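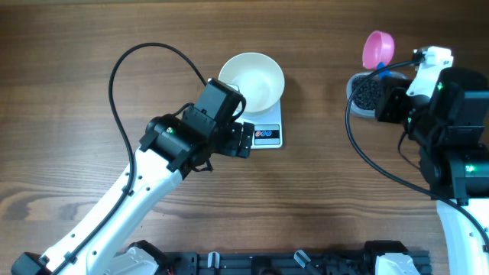 White bowl on the kitchen scale, pink scoop at the back.

Cilville handball: should the club stop the live score posts?

tallgoalie
I want to ask the opinion of other supporters. Since August our club gives the live score only in the Nuchit app. Before, it was on the open page and everybody could read it without an account. I work in the evenings, so the posts were my way to follow the game. Now I must register, accept the messages from the sponsor, and the score still comes late. On the last away game I learned the result from a fan of the other team.

row_eleven
I had the same problem, but I don't think the club is guilty. The open page had nearly 2000 followers and most of them never bought a ticket. Vornel pays for the app and for the new goals in the small hall. Somebody has to pay.

tallgoalie
I understand the money. But followers who live far away also buy shirts. I bought two.

mittelblock
I disagree with row_eleven. When we played Pumetti at home, there were 37 comments under the final score, and it was a pleasure to read them, even the angry ones. In the app I saw two comments for the same kind of game, and one was a question about parking. A club of our size lives from this talk between people.

row_eleven
You count the comments, I count the people in the hall. The last three games were fuller than in the spring. Maybe this has nothing to do with the app, but it did not hurt us.

mittelblock
It was fuller because we are winning. Wait until we lose three times.

left_wing_13
May I propose something in the middle? The club could post the score at half time and at the end on the open page, and keep the goals and the videos for the app. Pumetti does it in this way and their sponsor did not complain, as far as I know. I wrote this to the club on 22 January 2025 and received a polite answer that they will think about it.

tallgoalie
This would be enough for me. Could you put your letter here, so others can send a similar one?

left_wing_13
I will shorten it first, it became too long.

row_eleven
Half time and end, I can also live with that. But please be friendly in the letters. The person who writes the posts does it after work.

Comments

benchwarmer: In my phone the app closes every time I open the table. Does it happen to others?

oldhall: Yes, on the older phones. Delete it and install it again, then it works for me.

cil_fan: I only want to know the score before I go to sleep.

Last updated: 11 days ago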